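Why Flat Cartons Fail at the Corners
By Jin-sol Bang 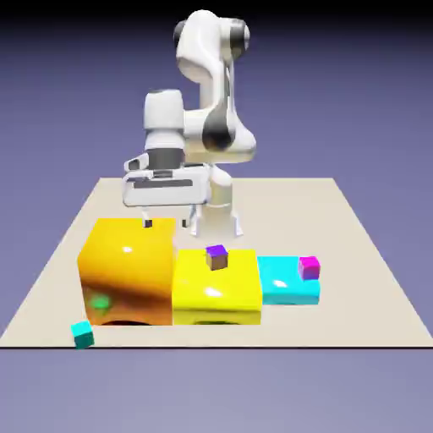

A rendered view of an orange box on a beige tabletop.

A paperboard carton carries most of its stacking load in its four vertical edges. The panels between them bow outward early and contribute little after that. Designers have known this for decades, but the folding carton trade still specifies board mainly by panel weight.

Joon-young Yeon, a packaging engineer at Nurkel, spent much of last year loading cartons to failure in a compression frame. The sample was 258 cartons of one size, cut from the same board and glued on the same line. Half had a standard crease. The other half had a crease 44 hundredths of a millimeter wider.

The wider crease folded more easily and produced fewer surface cracks. It also let the edge roll under load. Cartons in that group began to lean before the panels showed any visible bow, and the lean usually started at the glued corner, where the overlap makes one edge stiffer than its neighbors.

Humidity made the difference larger. Board takes up moisture fastest along cut edges, and the glue flap has a long one. Yeon now conditions every sample overnight before a test and weighs it twice.

Converters have reasons to prefer the wide crease. Kastach, which runs 2000 cartons per setup on its short-order line, changed over after repeated jams at the folding station. "The folder wants a soft crease and the pallet wants a hard one," says Man-sik Tak, the plant's production manager. "We get paid when the folder runs."

His compromise is to crease the glued corner narrow and the other three wide. It needs a separate rule in the die and adds a few minutes to makeready. The first trial order was 735 cartons for a tea packer, shipped in May on mixed pallets.

Yeon would like to see the same layout tested on recycled board, whose shorter fibers crack sooner at a narrow crease. The dies are cut and the board is on order from Gradness. Testing will start with the smallest carton in the range, a size that has so far been left out of the program.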